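Wrist camera exposure drift as a pretraining signal?? (long, sorry)

mustus_fan
Posted 21st June
OK so I've been trying to reproduce the main result from the Skenlow write-up, the one where they drop the third-person camera completely and learn a "how far am I from the thing" estimate from the wrist view alone. The trick is that you take two moments from the same run and train the network to guess how many steps apart they are. No labels, no depth sensor. I'm running 200 short approaches per room and holding out 40 for testing. On my held-out set it's decent on furniture and pretty awful on anything soft.
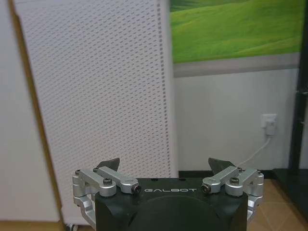
My worry is shortcuts. The network can see the fingertips in views like this one, so if they open a bit more near the end of an approach it could just read the pads and ignore the room. With both black wedges sticking up over the housing like that, I'd cheat too! I blacked out everything below the tips and the error went up by 15 percent, so it was leaning on something down there. Anyone else tried masking the hand?

tinbasil
Yes, and I'd leave the hand in. You want the policy to know where its own fingers are. If the mask costs you 15 percent, that could simply be useful information you threw away.

mustus_fan
Could be! But then I'd expect the same drop in every room, and I only get it in the big one at Willatholm. The small room barely moves.

orrery9
Have you checked what's in the background? Repeating texture was what killed mine. We had a vent cover in half the runs and the matching went all over the place, because one slot looks like the next slot.

mustus_fan
Oh there's plenty of that. Slotted panel, pegboard, and then the bin on top of it. I pulled a view from the bad pile. 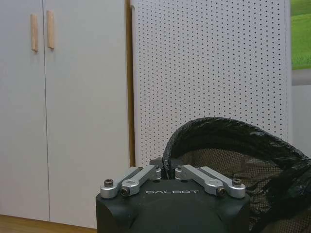
Soft and see-through objects
Everything in this group has netting or thin fabric in it. The mesh bin is my favorite bad case: you get pegboard holes showing up right beside the netting, and the rim sags so there's no clean edge to lock onto. The step estimate jumps back and forth between neighboring views – sometimes by 9 steps – when it should be creeping along. The plain cabinet doors are fine, which surprised me, though I guess the handles and the seam give it enough.

tinbasil
Or it has memorized the cabinet. Same furniture in train and test?

mustus_fan
Same room, different start poses. So yeah, fair point.

orrery9
That's a big one. I wouldn't trust any of the furniture numbers until you hold out a whole room. The Skenlow people did it by room, it's in their appendix.

tinbasil
Agree with orrery on that, still disagree on the mask. Try the Stępień crop before you black anything out. It shifts the hand around at random during training, so the network still sees fingers but can't use their exact position.

mustus_fan
Hadn't thought of the crop, I'll run both. Splitting by room leaves me with very little test data until October, when we get the second site, but I can at least train on Willatholm small and test on Willatholm big. Does anybody have the crop settings handy? The repo only lists the defaults.

orrery9
Sent you mine. Turn off the horizontal flip, it's on by default.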